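Keyboards With Too Many Keys

I bought a full-size keyboard in June, and after 6 months of typing I think most players do not need it. The number pad takes the space where my mouse wants to go. In a fast game I hit it with my hand, and then I am dead. My friends from Stotville say I should move the keyboard to the left, but then my shoulder hurts.

A small keyboard with 63 keys is enough for me. The arrows are hidden under a second layer, and I learned them in four evenings.
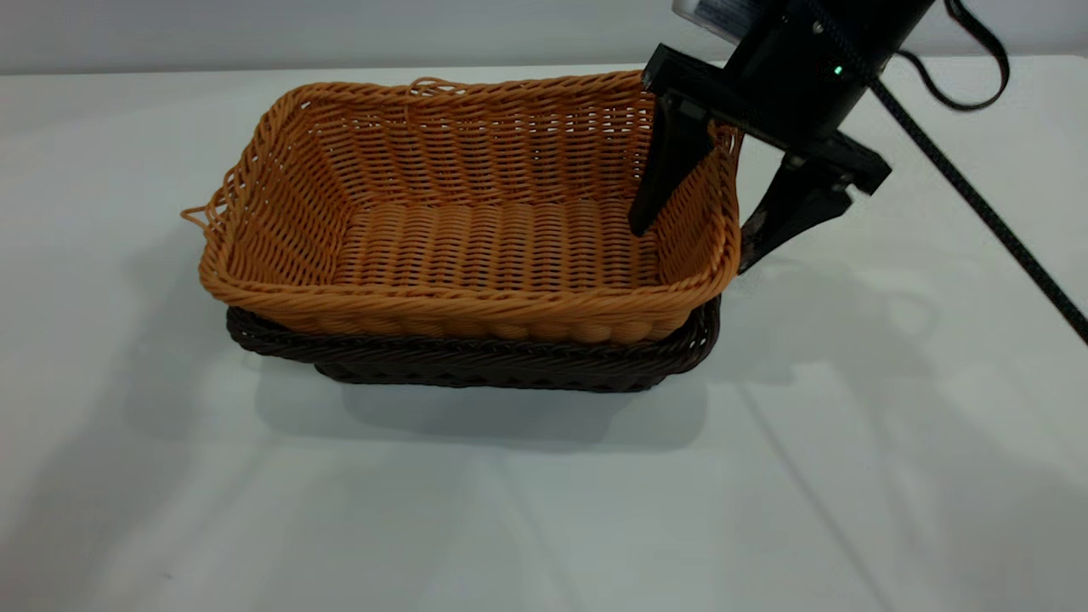

Of course, if you work with tables all day, keep your number pad. I only ask the shops to put more small models on the shelf.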